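Likaden Wipe-Clean Tablecloth, Green Check with Fruit: Review After a Spring of Daily Use

Price paid: $33
Used for: family meals, snacks, school projects
Washed: wiped only, never machine washed

I bought this to replace a plain Pretel cloth that had gone sticky and would not come clean any more. The Pretel had lasted a good while and I would have bought it again, but the store had stopped carrying it in my size. The Likaden was on the next shelf over, and the pattern was the most cheerful one they had.

The width on the package is 58 inches. Mine measured 58 inches exactly, and it hangs over both long sides of our kitchen table by a hand's width. That is enough to look finished and short enough that it does not end up in anyone's lap. If your table is wider than the usual kitchen size, measure before you order. The next size up is a big jump and costs quite a bit more.

Out of the package it had deep fold lines. The instructions say they will drop out in a day. Mine took 7 days, and the center crease was the last to go. I tried a hair dryer on low and it helped a little. Do not iron it. There is a warning about that on the label, and I believe it.

The pattern is green and white check with red fruit printed in the white squares. The green bands have small rose-like shapes in a lighter green, which I did not notice in the store. From across the room you mostly see the checks and the fruit.

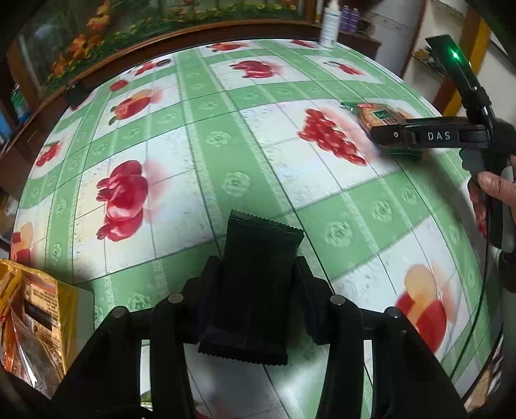

One practical point about a print like this is that small things are easy to lose on it. Red bottle caps and red crayons blend in with the apples. Anything dark shows up fine. Crumbs disappear almost completely, and I can't decide if I like that. It means the table looks clean at four in the afternoon when it is not, so I have gotten into the habit of wiping it whether it looks like it needs it or not.

Wiping is the reason to buy it. A damp cloth takes care of juice, jelly and milk. Tomato sauce came off after an hour. Turmeric did not. I have a faint yellow mark near one end that dish soap and baking soda both failed to move, and it sits on a white square where it shows. Washable marker came off. Ballpoint pen faded but is still there if you know where to look.

It is thinner than I expected. The Pretel had a soft backing that kept it in place and took some of the noise out of plates being set down. The Likaden slides a little when a child leans on it and pulls. I put four Wirnex clips on the edges and that fixed the sliding, though the clips get in the way of the chairs. A thin felt pad underneath would probably do the same job and look better.

I would not put a hot pan on it under any circumstances. We use trivets for everything from the oven, and a mug of coffee has never left a mark.

The edges are cut and not hemmed. After a few months one corner has started to curl, on the side that gets the afternoon sun. The color has held up well, including on that side.

The listing had 2,784 ratings when I looked in May, and most of the complaints were about fold lines and size. I agree with the first. The second comes down to measuring.

Four stars. I took one off for the thin material and the corner. I looked at the Escobar cloth in the same price range too, and it is heavier, but it only came in solid colors and every crumb showed on the sample.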